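The Last Bus to Tokov

She had 16 minutes. Maybe less. The clock over the ticket window ran slow and everybody in Deno knew it, and everybody used it anyway.

Coat. Keys. The envelope. She patted her pocket twice going down the hill and the envelope was there both times.

Two hundred dollars, her brother had said on the phone. That's what he was short. She'd put in 2000. All of it, the whole coffee can, five years of tips from the Seok Hotel laundry, and she hadn't told him. She'd tell him when she got there. Or she'd leave it under the sugar bowl and go home.

The dog from the feed store followed her as far as the bridge. Sat down. Watched her go.

"Go home," she said.

It didn't.

At the station there were 2 people on the bench. An old man with a cake box. A girl in a summer dress, in January, goose bumps all up her arms.

"Tokov?" the girl said.

"Tokov."

"Me too. Then the boat." The girl had a straw bag on her knees and kept opening it. Swimsuit. Paperback. Sunscreen. She took the things out, put them back in a different order. "My mother says it's ninety degrees down there. She says people fall asleep on the sand and wake up red as bricks."

"Your mother lives there?"

"She moved in April. She didn't ask me." The girl shut the bag. "I havent seen her since."

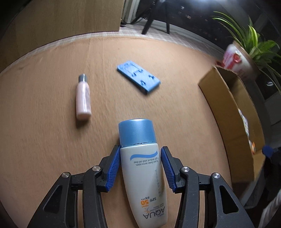
AQUA body lotion, SPF 50 PA+++.

The old man opened his box and looked in at the cake and closed it again. Lemon, by the smell. He did not offer any. Nobody talked for a while. A truck went by with its chains on, then the road was quiet, and she could hear the clock, which had a tick in it like a loose tooth.

She thought about her brother's kitchen. The yellow curtain. Their father's chair, which he had no business keeping, and she'd said so, loudly, at the funeral lunch with everyone's mouths full. Three years ago. Then not a word till Tuesday night, or no, it was the night before that, the phone ringing while she had her hands in the sink.

It's me, he'd said. Like she wouldn't know.

Headlights on the hill.

The girl jumped up and her bag went over. Paperback under the bench. They both went down on their knees for it, bumped heads, and the girl started laughing and then she wasn't laughing.

"What if she doesnt come to the boat?"

"Then you sit on the sand," she said. "You get red as a brick. You call her again."

The bus pulled in. Doors. Warm air, diesel, a radio going. The old man went first, holding his cake out flat in front of him with both hands.

She felt for the envelope. Still there. Got on. Took the seat behind the driver, where she and her brother used to fight over the window, and the girl sat down next to her without asking.

"Is it far?" the girl said.

"You can sleep if you want. I'll wake you."

Jan 20, 2019

14 shares | 3 comments

More short fiction
The Dronirero Sisters
What the Ferry Man Kept
Snow on the Seok Road
Half a House

Contact | Copyright, all stories property of the author | Back to top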